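Community solar: is my 82 percent offset real?

Dalto
My utility signed me up for a community solar share in March. The bill now says 82 percent of my power is "matched." My lights look the same.

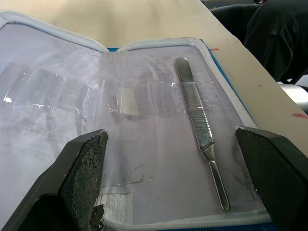
I still pay $31 a month to the utility on top of the solar charge. Did I buy power or a nice feeling?

Ezequiel Barroso
A bit of both. 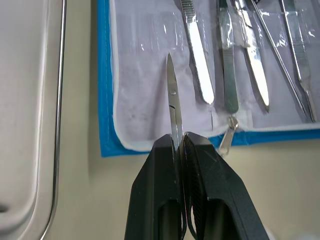

The $31 is probably your fixed wires charge. Look at two lines:

1. Credit rate per kWh 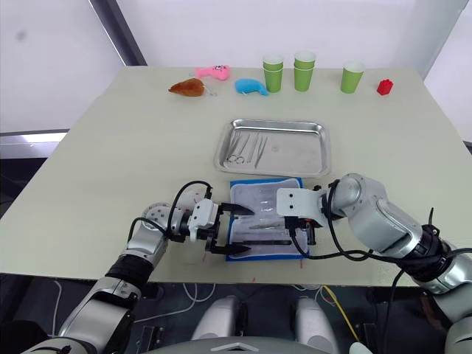 2. Subscription fee per kWh

If the first is bigger, you're saving.

Trinska 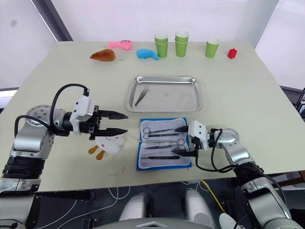 Credits usually post a month or so behind, so don't judge by one bill. Mine was $201 before the first credit landed. Think of your share as the blue plush toy on that table: one item in the row, and the rest of the row is still the grid.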